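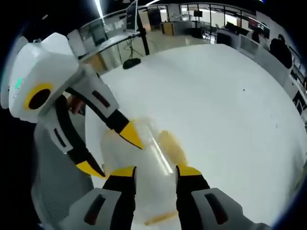 The clear tub on the white table, with the lights bouncing off it.

Bench notes, January, posted by Guoqing Ding

Storage sort-out, part whatever we're up to now. I've finally got round to the clear plastic tubs, which I've been promising Kipchumba since before the holidays, and I have to say I'm quite pleased with them! We bought 40 from Rilmont in the end (the Flunik ones were nicer, but the lids stick and I'm not fighting a lid every time I want a washer).

First thing I wanted to settle was whether you can read what's in them from standing height. Mostly yes. The trouble is glare. Under the ceiling lights you get a long bright streak right down the side, and if your label is behind it you may as well not have bothered. So labels go on the lids from now on, big letters, black pen, no more of my pencil scrawl.

Second thing, how full. I tried one crammed to the top with M3 nuts and it was horrible to get a hand into, so I've settled on leaving 15 mm clear below the lip. Kipchumba thinks that's wasteful. He's welcome to come and pick nuts off the floor with me next time.

Springs and O-rings are done, and so are the short screws. The stock sheet says 2,757 bits of small hardware all told, a figure I don't believe for a minute (it still has the Swai brackets on it, and those went back ages ago). Will fix the sheet tomorrow if the printer behaves.

Still to do: 2 drawers of mixed fuses, and the horrid tin by the sink. Also need more lid labels, we're down to the last strip.

Recent entries
Mindeck shelf brackets, second go
Where the long screwdrivers live now
Kipchumba's glue notes
Fuse drawers, before the sort-out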